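件名：Re: 共用キッチン卓上備品の整理と保管区分について（回答）

共用設備連絡メーリングリスト 各位

平素より共用設備の適正な利用にご協力を賜り、厚く御礼申し上げます。
Flunham館の共用キッチンに関し、先般お寄せいただいたご照会に、下記のとおり回答いたします。なお、引用中の項番は原文のままとしております。

> Flunham館の利用団体を代表してお尋ねします。
>
> 1. 卓上の調理用品と、ままごと用の食品玩具とが同じ台に
> 置かれたままになっていることがあります。いずれの棚に
> 戻すのが正しいのか、掲示からは判断できませんでした。
>
> 2. 水切りかごや皿を利用者が入れ替えてもよいのでしょうか。
> Wuisan分室では持ち込みが認められていると聞いております。
>
> 3. 備品を破損した場合の弁償額について、300円という
> 記載と3,000円という記載の両方があります。
>
> 土曜の利用までにご回答をいただければ幸いです。

まず、1.の保管区分について申し上げます。現行の備品台帳には74点が登録されており、調理用品、食器、玩具、家電の四区分としております。ただし、棚の表示は旧区分のままであり、玩具の欄が設けられておりません。ご指摘のとおり、掲示のみで判断することは困難な状態にありました。

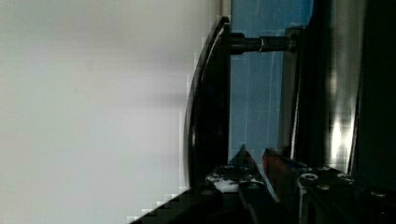
このため、棚の表示を2月中に改めることといたします。新しい表示では、上段を食器、中段を調理用品、下段の引き出しを玩具とし、家電は従来どおり壁側の台に戻していただきます。表示の貼り替えが済むまでの間、戻し場所の不明な品は、入口脇の一時置き箱にお納めください。箱の中身は毎週土曜の閉館時に担当が確認し、所定の場所へ戻します。

食品玩具につきましては、実際の食材と同じ器に入れないようお願いいたします。玩具を調理用の水切りかごに入れて片付けておられる例が見受けられますが、かごは食材の洗浄に用いるものです。玩具の収納には、引き出しに備え付けの布袋をご使用ください。布袋の口は紐で結び、引き出しの奥側に揃えて置いていただければ結構です。

次に、2.の入れ替えについてです。Wuisan分室における取り扱いは同分室の利用細則に基づくものであり、Flunham館には適用されません。当館では、皿、鉢、マグおよび水切りかごの持ち込みによる入れ替えはお受けしておりません。不足がある場合は、利用日の8日前までに当係へお申し出ください。Piliveck倉庫に予備がある品であれば、利用日までに補充いたします。

台の上には、当日の活動に用いる品のみをお出しください。区分の異なる品を同時に使用される場合も差し支えありませんが、終了時には次の順でお戻し願います。

（1）食品玩具を布袋に入れ、引き出しに収める。
（2）皿、鉢、マグを洗い、拭いてから上段に戻す。
（3）水切りかごは伏せて乾かし、中段に戻す。
（4）卓上に小型の電子機器がある場合は、水気のある品と離して取り扱う。
（5）台を拭き、備品確認票に記入する。 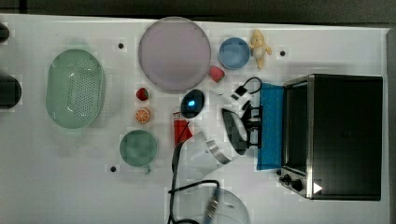 Jimard共用設備管理係

卓上にさまざまな品が並ぶ活動では、片付けに15分程度を見込んでおられる団体が多いようですが、白い台に淡緑色の水切りかごや薄い桃紫色の皿、いちごや柑橘の玩具などが広がる場合には、区分ごとに分ける作業が加わります。終了予定時刻に余裕をもってお取りかかりください。とりわけ小さな玩具は皿や鉢の陰に残りやすいため、食器を下げた後に台の上をいま一度ご確認願います。

最後に、3.の弁償額についてお答えいたします。300円は玩具一点を紛失した場合の額、3,000円前後は家電付属品の交換に要する額の目安として記載したものです。対象となる品の記載が抜けておりましたので、掲示を訂正いたします。通常の使用による摩耗や変色につきましては、弁償の対象といたしません。破損にお気付きの際は、使用を中止し、備品確認票の備考欄に品名と状態をご記入ください。

以上の取り扱いは、本メールの配信をもって適用いたします。ご不明の点は、本メーリングリストへの返信によりお寄せください。個別の利用予約に関するお問い合わせは、受付窓口にて承ります。

Jimard共用設備管理係
Flunham館 担当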